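# 소꿉놀이 장난감이랑 만들기 판, 한 탁자에서 같이 쓰는데 정리 기준을 어떻게 잡으세요?

**Clurkar**
2022-07-25

안녕하세요, 늘 읽기만 하다가 처음 글 올려 봅니다. 작은 공용 놀이방을 맡고 있는데요, 탁자 하나에서 소꿉놀이도 하고 만들기도 하다 보니 물건이 자꾸 섞여요. 플라스틱 컵 안에 막대가 들어가 있고, 장난감 칼은 나무판 밑에서 나오고, 뚜껑은 뚜껑대로 짝을 잃고 돌아다닙니다. 처음엔 종류별로 통을 나눠서 이름표까지 예쁘게 붙였거든요. 그런데 다들 급하면 제일 가까운 통에 넣어 버리니까 한 달도 못 갔어요. 10월에 방을 좀 더 넓은 곳으로 옮길 예정이라 그 전에 기준을 다시 세우고 싶습니다. 선반은 폭이 546mm라서 큰 통은 두 개가 겨우 들어가고요. 종류별이 나을까요, 크기별이 나을까요? 아니면 아예 다른 방법이 있을까요? 길게 써 주셔도 다 읽습니다!

**Tronance**

크기별이요. 큰 건 밑에, 작은 건 위에. 저는 이름표 안 붙인 지 오래됐는데 별문제 없습니다. 뚜껑은 그냥 버리세요.

**Mạc**

앞 분 말씀도 일리가 있는데 뚜껑은 버리지 마시고요 ㅎㅎ 나중에 꼭 찾게 됩니다. 저도 비슷한 공간을 꽤 오래 봐 왔고 장난감만 204개를 목록으로 만들어 본 적도 있는 사람이라, 반가운 마음에 조금 길게 적어 볼게요.

저희는 종류도 크기도 아니고 '모양'으로 나눕니다. 납작한 것, 속이 빈 것, 길쭉한 것. 납작한 것은 판이나 뚜껑 같은 물건인데, 눕혀서 쌓으면 맨 밑에 있는 걸 꺼낼 때마다 와르르 무너지니까 책처럼 세워서 꽂아요. 집에 남는 접시꽂이가 있으면 그걸로 충분합니다. 속이 빈 컵이나 상자는 선반 한 칸에 입구가 위로 오게 두고, 길쭉한 막대나 장난감 칼은 얕은 쟁반에 나란히 눕혀 둡니다. 컵에 막대를 꽂아 두면 보기에는 참 귀여운데, 컵을 쓰려는 사람이 막대를 쏟아 놓고 그냥 가거든요. 그때부터 또 섞이기 시작하더라고요.

그리고 작은 조각은 뚜껑 달린 통 하나에 다 몰아넣으세요. 400ml짜리면 넉넉해요. 조각을 색깔별로 나누는 건 저도 해 봤는데 일주일 만에 포기했습니다. 색이 애매한 조각이 꼭 나와서 어느 칸이냐고 저한테 물어보러들 와요. 바쁠 때는 그 대답도 일이 됩니다.

선반 폭이 좁다고 하셨는데, 그럼 큰 통 두 개를 넣기보다 폭 21cm짜리 얕은 바구니 두 개를 나란히 놓는 쪽을 권하고 싶어요. 깊은 통은 밑바닥에 뭐가 있는지 다들 잊어버리잖아요. 남는 자리에는 판을 세워 두시면 되고요.

저희 탁자에 나와 있는 물건도 컵이며 칼이며 나무로 된 것들이며, 아마 그쪽과 크게 다르지 않을 거예요. 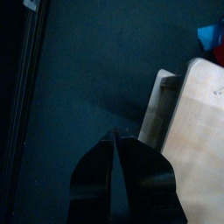
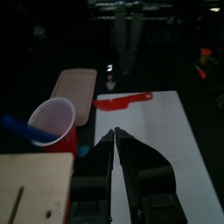
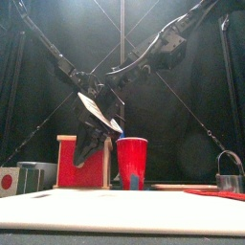 정리하는 순서도 하나 말씀드리면, 저희는 길쭉한 것부터 치웁니다. 납작한 판을 먼저 걷으면 그 위에 있던 게 다 바닥으로 굴러떨어져요. 길쭉한 것, 속이 빈 것, 마지막이 납작한 것. 이 순서를 선반 옆에 그림으로 그려 붙였더니 글씨로 쓴 이름표보다 훨씬 잘 지켜졌어요. 그림은 못 그려도 괜찮습니다, 제 그림도 컵인지 화분인지 헷갈린다는 말을 듣거든요.

짝 잃은 뚜껑은 '뚜껑 집'이라고 작은 상자를 하나 정해 두고 한 달에 한 번쯤 열어서 맞춰 보세요. 이사 전에 맞춰 두면 짐 풀 때도 한결 편해요. 새 방 선반 높이를 알게 되시면 여기에 이어서 적어 주세요. 바구니 몇 단이 들어갈지 같이 따져 봐 드릴게요.

**Udon**

뚜껑 집 좋네요. 저는 뚜껑 안쪽에 본체랑 같은 색 스티커를 붙여 두는데, 떨어지면 다시 붙여야 하는 게 좀 귀찮긴 해도 짝 찾는 시간은 확 줄었어요.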